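Re: [household-list] Paper bags again: what goes at the bottom?
Date: 2019-02-26

Dear all, 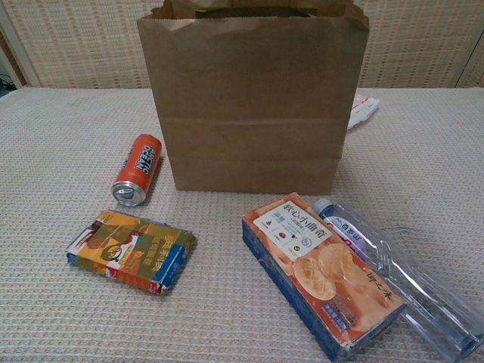 I am answering the message about the paper bags, because I have packed my shopping in this kind of bag since October and I have made most of the mistakes already. Please excuse my English, I write slowly and check the words, but some will escape me.

I quote the part which I want to answer:

> We stopped taking plastic bags at the Womer shop and now
> I have a drawer full of brown paper ones. Twice the bottom
> has opened on the stairs. Is it the bags, or is it me? My
> mother says to put everything heavy in first, my neighbour
> says to put a box in first. Also, what do you do with tall
> thin cans? Mine always fall over and roll about under
> the other things. And does anybody use the same bag again,
> or is it finished after one time?

First the bottom. In my experience the bag is usually not guilty. A kraft bag with a flat bottom carries quite much if the bottom is really flat. When you take it from the drawer it is folded, and many people only open the top and begin to throw things inside. Then the bottom stays half folded, and all the weight goes on one seam. I put my hand inside, push the bottom down on the table and press into the corners with my fingers. After that the bag should stand alone, without holding. If it leans, I press again.

I do this on the kitchen table with the cloth on it. On a smooth table the bag slides away when you put something against the side. On a woven cloth it stays.

Before packing I take everything out on the table and look at it. My husband laughs at this, but with a small shopping it takes no time. When I see the cans and the packets lying there, I know already which one goes where. When I pack directly from the basket, the crisps are always at the bottom.

About the tall cans. I know them well, we buy the orange one with ARCTIC OCEAN on it, and it is narrow, so it does not want to stand. Your mother is right that heavy things go first, but a single can should not stand in the middle. I put it upright in a corner, and beside it something with a straight side, for example a carton or a box of tea. If there are two cans, they go in opposite corners, so the bag does not pull to one side when you carry it. If you have nothing with a straight side, lay the can down along the long wall of the bag and put the next thing close to it. It is less beautiful but it does not roll.

Flat snack packets I keep until the end. They go in standing, like letters, between the wall and the other things. If you lay them on the top they slip out when you bend to find your keys.

The box from your neighbour: I have tried it. A shoebox lid works well, cut to the size of the bottom, but for a light shopping it is too much work. I use it only when there are glass jars or more than 4 cans.

Cold things are the real enemy of the paper, in my opinion. A bottle from the fridge makes water on the outside, and after the walk home the bottom is soft. I suppose this is what happened on your stairs. I wrap cold things in a tea towel, or I carry them in my other bag, the old cloth one from the Plenodska market.

For using again: yes, certainly. I fold the bag on its old creases and it lies flat behind the bread bin. The best one I have used 8 times. When the lower corners become white and furry, it is finished for cans, but it is still good for onions or for collecting old newspapers. A bag that became wet I do not use again for shopping, even when it dried nicely.

One more small thing. Please take the receipt out before you fold the bag! I lost one for 243 crowns from Vindero in this manner, and found it when it was too late to bring the pan back. Now the receipt lies beside the bag until all is put away.

I would like to ask something also. Does anybody know if the bags with twisted paper handles are stronger than those without? The Angelovski bakery gives the ones with handles, and on mine the handle came off before the bottom did. I carry all bags from below now, with one arm, and this leaves me only one hand for the door.

With kind greetings from the third floor (also no lift)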